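Urkateck - About us

Print this page | E-mail this page

Filed under: About the company, Kits and hire, Cloth handling

Urkateck supplies two-armed tabletop robots to people who want to try automating a handling job before they spend real money on it. We sell one kit, we hire out the same kit, and we run a trial service for customers who would like us to do the work on our own benches first. That is the whole business. We do not make arms for car plants and we do not make humanoids.

How we started

The company began as a repair shop. Ruby-Lee Brunton had been mending small servo arms for colleges and found that most of them came back with the same faults: stripped gears in the wrist, chafed wiring at the middle joint, and fingers that had been glued, drilled and glued again. She began keeping a shelf of parts that lasted longer, then selling those parts, and in the end a customer asked if she would just build the pair of arms from scratch. The first pair went to a commercial laundry in Skarkberg. They are still in use, although there is not much left of the original wiring.

We moved to the Weston unit when the shelf became a store room. The front half is assembly and packing. The back half is benches, where trial work is carried out and where returned kits are checked over.

What is in the kit

The kit is called the Juhász, after the street where the repair shop used to be. It comes as two arms, two controllers, a power supply, a set of fingers and coverings, table clamps, a wrist camera for each arm and the leads to join it all together. You will need your own table and your own computer. The table matters more than people expect. It should be flat, heavy and a plain light colour, and it should not wobble when you lean on it. We have had kits sent back as faulty when the only thing wrong was a folding table.

Assembly takes most people a morning. The clamps go on first, then the arms, then the cabling. Leave slack in the cable at every joint and move each arm by hand through its full reach before you switch anything on. If a lead goes tight, it will pull out sooner or later, usually in the middle of something you wanted to keep.

The arms are driven by hobby-grade servos in the larger size. We chose them knowing their limits. They are not as exact as an industrial drive and they get tired if you hold a weight at full stretch. On the other hand they are cheap to replace, you can change one with a screwdriver, and they will stall before they do much damage to a finger or a mug. For cloth, paper, packaging and light sorting they are good enough. For anything heavy or sharp we will tell you to look elsewhere.

What people use it for

Cloth is the largest part of our work by a long way. Laundries, care homes, uniform hire firms and a few clothing makers have all asked us the same thing, which is whether a pair of small arms can take a garment from a heap and leave it folded. The answer depends on the garment. Towels are simple. Shirts are harder, and thin gowns with ties are harder still. A cloth never lies the same way twice, so a fixed set of movements is no use, and the arms have to be taught from many recorded attempts.

Teaching is done by a person moving the arms through the job, over and over, with the cameras running. Our standard cloth trial is 100 recorded attempts at one task on one type of item. We then train on those, run the arms on their own, and send the customer all of the recordings, including the bad ones. Customers are sometimes surprised by the bad ones. We think they should see what they would be buying.
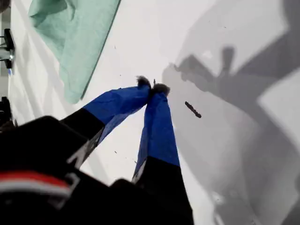
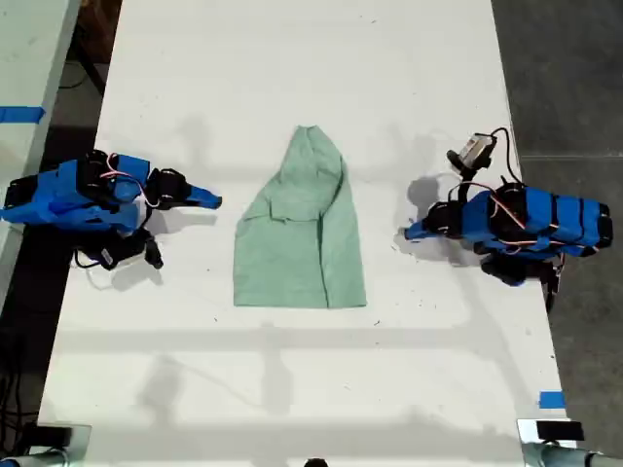 Pale green cloth on a white table, with the blue-covered grippers close up and then from further back.

Ruby-Lee Brunton wrote in her notes for new customers that the choice of finger covering decides more cloth trials than the choice of software, and that she would like people to try at least two kinds before they ring up to complain about the software. She added that a finger which holds a towel well may do nothing at all with a thin sleeve, and that no covering she has tried is good at both. The notes go out with every kit and with every hire.

We took that advice ourselves and now include four coverings in the box, from smooth to rough. They are a wearing part. Check them at the start of each day and change them when the surface goes shiny or starts to lift at the edge. Spare sets are sold separately, and we would rather you bought more than you needed than carried on with old ones.

Buying, hiring or a trial

Buying suits people who already know the job they want to do and have somebody on site who is happy with a screwdriver and a bit of code. You get the kit, the notes, and support by telephone and e-mail for as long as we are trading. We do not charge for support and we do not sell it in levels.

Hire suits colleges and anyone who wants to try the arms out before buying. The shortest hire is 4 weeks. We used to offer shorter ones, but customers were spending most of the time setting up and then posting everything back just as it began to work. If you buy at the end of a hire, the hire fee comes off the price.

A trial suits people who do not want the arms in their building yet. You send us a box of the items you handle, we do the work at Weston, and you receive a written report with the recordings. Please send items that look like your real ones. Brand new towels behave differently from towels that have been washed every week for a year, and a report based on the wrong sort will not help you. Everything you send is returned unless you ask us to keep it.

The report is plain. It says what the task was, how many attempts were made, how many of those we would count as done properly, and what went wrong in the rest. If we think the job is not worth automating with this kit, the report says that too. In our last run of towel trials, 68 out of every 100 unaided folds were good enough to go straight on the pile. That is fine for some customers and useless for others, and it is better to know which you are before you order.

What we are still working on

The wrist cameras are good close up and poor at showing where an item sits on the table as a whole. Many customers add a fixed camera overhead, and we can advise on mounting one. We are testing a bracket of our own, which was meant to be ready in May and was not. It is being redrawn with a longer arm.

Cable runs are the other thing. The wiring on the present kit is left on the outside of the arm so that it can be reached easily. It works, but it catches. A clip set is in hand and will be sent free to existing owners when we are happy with it - there is no need to ask, as we have your address from the order.

We are also asked about speed. The Juhász is slow. A person who folds for a living will beat it easily and will go on beating it. Customers who are pleased with their kits tend to run them beside their staff, on the dull part of the pile, and leave the awkward items to people.

Visiting

You are welcome to come and see the benches at Weston by arrangement. Bring an item or two from your own work if you can, and we will put it on the table and see how the arms get on with it. Visits take up most of an afternoon. There is parking at the rear of the unit, and the back door is level if you need step-free access. Long hair should be tied back and lanyards taken off near the arms.

We are a small firm and the telephone is not always answered when trials are running. E-mail is quicker. Please tell us what the item is, how big it is, how many of them you handle in a day and what the finished thing should look like. A sketch is fine.

Page last checked August 14, 2026

Contact us | Copyright Urkateck | Back to top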